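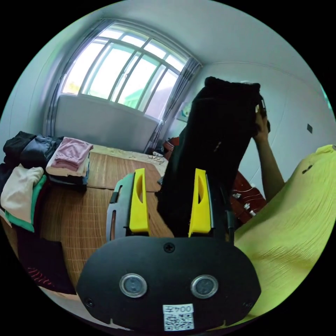

Lena Żak wrote in to say that the first release of these notes read as though everybody already knew how to get a stain out of linen, and that she would have liked a bit more about where the recipes came from before being handed a thousand lines of them. Fair enough, Lena! This version is longer, and I hope friendlier.

Utine: a collection of household laundry and mending notes

What's in it

Utine is a set of 1748 short notes on washing, drying, folding and mending clothes at home. Most were copied out of old notebooks, recipe tins and the backs of calendars, and the rest were sent in by readers of the Lerar newsletter, who turned out to have very firm opinions about vinegar. Each note is one plain text record. Spelling has been left as the writer had it, so you'll find colour and color sitting side by side, and one contributor who spells bicarb four different ways (I've grown fond of all of them).

Files

notes.txt has the whole lot, one note to a line
first1000.txt has the first 1000 only, handy if you're just having a look
sources.txt says which notebook or letter each note came from
fabrics.txt is the word list used for the fabric field

Fields

id: a plain running number
fabric: cotton, wool, linen, silk, mixed or unknown
task: wash, dry, fold, mend, store or stain
text: the note itself
source: a short code, matched in sources.txt

Where a writer said something like "my good black trousers" and nothing more, the fabric is down as unknown. I was tempted to guess, and in the first release I did guess, and Idalina Louro very kindly went through and undid my guessing over most of a winter. She also found that the Kołodziej notebook had been typed in twice, once with the pages out of order. The second copy is gone now.

How the notes were checked

Every note was read by 3 people. If two of them agreed on the task, that was the task. If all of them disagreed, we put the kettle on and talked it over, and the note usually ended up under mend, for the simple reason that a lot of mending notes start with washing and wander from there.

Things to be careful of

Please don't treat this as advice. Some of the older stain notes call for petrol or ammonia, and they've been kept as a record of what people did, with the word CAUTION at the start of the line. Silk is thin on the ground, and nearly all the wool notes come from one family who knitted.

Getting it and sending things in

The files live on the Jiveo shelf along with the older release. Corrections are very welcome, and so are new notes, especially anything on darning elbows or keeping black cotton from going grey. The next tidy-up is planned for December, so anything that reaches me before then should make it in.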